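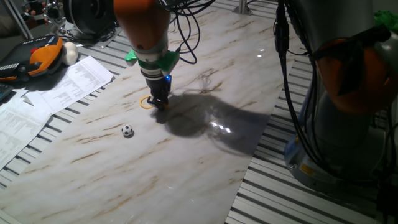

Kesusetti 互助问答 > 居家与工作间 > 台面与收纳

亮面大理石纹的板子搁在铝条台子上，反光厉害、小东西乱滚，橡皮筋放久了还怕留印，大家都怎么弄？

发布于 2021-10-09　浏览 3125　收藏 18

豆角晒在窗台上

大家好，先谢谢点进来的各位，我这人说话啰嗦，请多包涵。

事情是这样的，我们工作间里有一张铝条拼的台子，就是一条一条之间有缝的那种，很结实，螺丝想固定在哪儿都方便，唯一的毛病是小零碎老往缝里掉。今年 3 月我从 Somogyi 那家处理展厅旧货的店里抱回来一块大板子，白底，上面有棕色和浅褐色的纹路，一道一道的，做成大理石的样子，表面很亮。我当时一眼就喜欢上了，觉得往台子上一铺，缝也盖住了，人看着也舒心。老板要 300 块，我没好意思多砍，就这么搬回来了（搬的时候真是后悔没叫人帮忙，楼梯转角那里磕了一下，好在没磕坏）。

板子比我想的大，正着放会挡住我平时放纸和表格的地方，所以我一直是斜着放的。斜着放久了倒也习惯了，左上边留出一块三角，正好搁手边的东西，打印出来的几张表也有地方摊开。

用了大半年，攒下来几个烦恼，一起问了吧：

一是反光。灯一开，板子上就是一团白亮白亮的，偏偏影子又特别黑，找个小东西得歪着头找。我想拍几张小物件的照片给朋友看，每次都有一块亮斑，换个角度，亮斑也跟着换地方，真是拿它没办法。

二是滑。我有个黑白的迷你小足球，很小一个，平时当个小玩意儿放在上面，圆的东西在亮面上根本待不住，碰一下桌子它就走了。还有橡皮筋、小垫圈之类，用手指去捏，总是先在板面上滑一截才捏得起来。

三是橡皮筋。我习惯把黄色的细橡皮筋随手丢在板子上，前阵子听人说橡皮筋时间长了会发黏，会在浅色台面上留黄印子，擦都擦不掉。我那块目前还没看到印子，但是心里有点发毛，想问问有没有人真的遇到过，遇到了怎么处理？

四是板子会不会自己走。底下是铝条，板子直接搁着，没有垫任何东西，我趴上去写字的时候觉得它好像会挪一点点，也可能是我多心。

还有一点要说明，我到现在都不知道它到底是什么材质，是真石头、人造石，还是贴了一层膜的板，老板自己也说不清楚。所以太猛的清洁剂我不敢用，怕把表面弄花了。不想换板子，真的很喜欢那个花纹，求温柔一点的办法！

补充：有朋友私信问为什么不直接铺桌布。铺过，铺了就看不见花纹了，那我搬它上楼图什么呢，哈哈。

老茶缸配新盖子

看到你这个帖子特别亲切，我家厨房以前有一块差不多的，后来挪到阳台上给我做手工用了，前前后后用了好些年，你说的这几样我基本都碰到过，慢慢讲给你听。

先说材质吧，这个弄明白了后面才好办。你翻到板子的侧边去看，找一个没有封边的地方，或者就是你搬上楼磕到的那个角（别心疼，这时候它倒有用了）。要是花纹只在最上面薄薄一层，往里就是另一种颜色，那多半是贴面的；要是棕色的纹路一直往里走，从侧面也能看到，那就可能是石头或者整块做出来的人造石。再用手背贴一会儿，石头一般摸着凉得久一点，不过这个只能当参考，冬天摸什么都凉。如果侧边四面都包起来了，什么都看不到，那就按最娇气的来对待，也就是当它是贴面，不泡水，不用硬的东西刮，不用气味冲的溶剂。

真石头反而有一样要当心，就是怕酸。柠檬、白醋、洗水垢的那些东西都别往上倒，亮面会被咬出一块哑的，那可真是回不去了。我就干过这种事，当年看了一个小窍门说白醋擦台面最亮，结果擦出一个碗口大的印子，从此那个位置永远放着一只花盆。

反光这件事，我的经验是先别动板子，动灯。你看那团亮斑，其实就是灯在板子里的倒影，你把头低下来顺着亮斑看过去，就能找到是哪盏灯。找到以后，要么把灯往旁边挪，挪到亮斑落在你用不到的那一角；要么在灯前面加一层能透光的东西，让它从一个小亮点变成一大片柔柔的光，影子也会跟着淡下去。我用的是裁衣服剩下的白色薄布，夹在灯罩外面，跟灯泡隔开一段距离。请一定要隔开，灯泡烫的话千万别让布贴上去，LED 的也摸一摸外壳再决定。

如果灯是装在天花板上的，挪不了，那就转板子。你说你是斜着放的，这里有个小误会我以前也犯过，平着转来转去，亮斑其实还在老地方，因为板面还是那个板面，水平的，倒影不会因为花纹转了方向就不见。要让亮斑换位置，得是你换个位置坐，或者灯换位置，或者板子一头稍微垫高一点。垫高就又要滚东西了，所以我不建议，除非你只是为了拍几张照片，拍完再放平。

拍照的话还有个更省事的办法，白天靠窗拍，窗户上拉一层纱帘，灯全关掉。别让太阳直接照到板上。亮面板子拍出来会有一点点倒影，那种淡淡的倒影其实挺好看的，别跟它过不去。要是背阴那面太黑，就在旁边立一张白纸，离近一点，黑的地方马上就亮起来了，你手边不是有打印纸嘛，翻过来用背面就行。

小足球，我的办法可能有点土，就是给它做个窝。瓶盖反过来，或者拿细绳绕一个小圈，球放在圈里就不走了。你那根橡皮筋自己就是个圈呀，把球搁在橡皮筋中间，轻轻碰一下桌子一般也滚不出去，我家小孩的玻璃珠就是这么放的。不过这样一来橡皮筋就长期压在板子上了，跟你第三个担心又打架，所以还是用瓶盖吧。

橡皮筋留印，我遇到过，是真的。不是放一天两天，是夏天出远门，一小把橡皮筋压在一本书底下，回来以后有几根已经化得黏糊糊的，粘在台面上，揭下来以后留了几道黄黄的弧线。我当时的处理是这样：先用塑料卡片（过期的会员卡最好用）放平了轻轻推，把黏的部分推起来；再用温水加一点点洗洁精，拿软布敷在上面，敷几分钟，擦掉；还有黏的就用橡皮擦，写字那种白橡皮，慢慢蹭。黏的东西是全下来了，黄印淡了一大半，剩下那一点过了很久才不怎么看得出来，也可能是我看惯了。

所以防比治重要，你现在还没有印子，那是最好的，以后橡皮筋用完就收到小盒子里，盒子放在背光的地方。太阳和热都会让它老得快，晒得到的台面就更不要放了。

至于板子会不会走，会的，你没有多心。铝条是光的，板子背面如果也光，两样碰在一起就是会挪。你先做个小记号，拿一小条纸胶带贴在铝条上，正好顶着板子的角，过一星期去看看，角跟胶带之间有没有缝。有缝就垫点东西，没缝就随它去。垫什么我不敢说死，我自己垫的是厨房抽屉里那种网格防滑垫，剪成小块，四个角各一块，中间再放几块，省得人趴上去的时候中间悬空。

写了这么多，不知道有没有说到点子上，有不清楚的你再问，我晚上一般都在。

铁皮饼干盒

楼上讲得很全了，我只补充防滑和防刮。

我用的是 Flidel 的薄硅胶垫，整张铺在板子下面的。优点是不走，缺点是时间一长会跟板子背面吸在一起，想搬的时候要从一个角慢慢掀。另外铝条之间有缝，整张垫会在缝的地方往下塌一点，不影响用，看着有点不平而已。剪成长条，顺着铝条的方向放在铝条上面，比整张的好，缝里还能透气。

板面上不建议再铺透明软玻璃。我铺过，反光比原来更厉害，底下还会有一圈一圈像水渍一样的东西，擦又擦不到，急死人。

要铺就铺磨砂的，而且只铺你干活的那一小块，其他地方留着看花纹。Zultarel 有一种哑光的桌垫，半透明，花纹能隐约看到，捏小零件的时候也不会滑。颜色会比原来灰一点，介意的话先买最小的试试。

捏橡皮筋有个笨办法，别从上面捏，用指腹按住往自己这边搓一下，它会自己拱起来，再捏就有了。垫圈就推到板边，下面用手接。

喷哑光漆的事情如果有人劝你，别听。喷上去就下不来了。

豆角晒在窗台上

哎呀没想到这么快就有人回，还写得这么细，太感动了！我先汇报一下。

下午去看了磕到的那个角，拿手电照了半天。棕色的纹好像往里走了一点点，又好像没有，那个小缺口实在太小了，我越看越糊涂，最后决定按茶缸说的，当它最娇气的来伺候。白醋我已经从水槽旁边拿走了，看完碗口大的印子那一段，后背都凉了一下。

灯的事情我也试了。低下头顺着亮斑看，还真看到了灯！以前从来没想过亮斑就是灯的倒影，一直以为是板子那一块特别亮，还拿布擦过好几回，现在想想好傻。我那盏灯的杆子能转，往旁边转了一些，最亮的那团挪到角上去了，远一点的地方还有一小块淡淡的白，那块我不管它了，不碍事。

纸胶带也贴好了，等一星期看结果。

还有个小问题想接着问：板子平时清洁就用湿布行吗？我现在擦完总有一道一道的水痕，对着光看特别明显，顺着擦横着擦都有。

老茶缸配新盖子

水痕多半是两个原因，布太湿，或者布上有以前的洗洁精没漂干净。你换一块全新的细纤维布，用清水洗一遍，拧到不滴水，擦一遍，马上拿另一块干的跟着走一遍，走的时候打小圈，最后再顺着一个方向收一下。亮面的东西都是这个脾气，玻璃、黑色的锅盖、钢琴漆，全一样。

要是还有，就看看你那边的水是不是硬，烧水壶里一层白的那种。硬水的话，可以用放凉的白开水，或者买一瓶纯净水专门擦板子，一瓶能擦很久很久，不算浪费。

擦之前先把浮灰掸掉，这一步千万别省。铝台子上有时候会有细细的金属末，你肉眼看不太到，拿布一推，等于拿砂子在板面上磨，亮面上的细划痕大多是这么来的，灯一照一丝一丝的特别伤心。我的做法是先用软毛刷（画画用的宽排刷就很好）从里往外扫，扫完再上布。小足球和别的小玩意儿底下也记得拿起来扫一扫，大家都爱绕着东西擦，绕久了就会有一圈灰印。

还有，板子的背面和铝条也要隔一阵子掀起来清一次。你一个人别掀，找个人搭把手，一人抬一边，先立在铺了旧毛巾的地上，靠稳了再松手。我那回一个人逞强，腰疼了半个月。

铁皮饼干盒

补一句，斜着放的话，板子有角会伸出台子外面的，掀之前先看清楚哪个角悬空，别从悬空的那头使劲压。平时也别在那个角上放重东西。

缝里掉的小零碎，用一根筷子头上缠双面胶去粘，比用镊子快。

豆角晒在窗台上

一星期到了，回来交作业！

胶带和板角之间有缝了，不大，大概一张硬卡纸那么厚，也就是说它真的会走，我没有多心，心里居然有点高兴。后来照饼干盒讲的，把防滑垫剪成长条，顺着铝条放，铺了几条，板子放回去再趴上去写字，稳稳当当的。新的胶带又贴了一条，打算再看一个星期。

放回去的时候本来想趁机摆正，摆了半天，纸没地方放了，又斜回去了。

橡皮筋收进小盒子了，不过我今天用完又随手丢了一根在板子上，习惯真难改。球的窝用的是一个酸奶瓶盖，蓝色的，跟花纹一点也不搭，我再找找有没有白的。

水痕也好多了，白开水那个办法管用。哑光垫还在犹豫，等手头这批活儿干完再买吧。谢谢两位，真的谢谢！

本帖已由楼主标记为“已解决”，仍可继续回复

相关帖子
铝条台面的缝里掉了螺母怎么取
白色台面上的黄印，试过的方法都写在这里（浏览 2687）
亮面桌板拍小物件，灯放哪边比较好
旧展台板改书桌，边缘怎么封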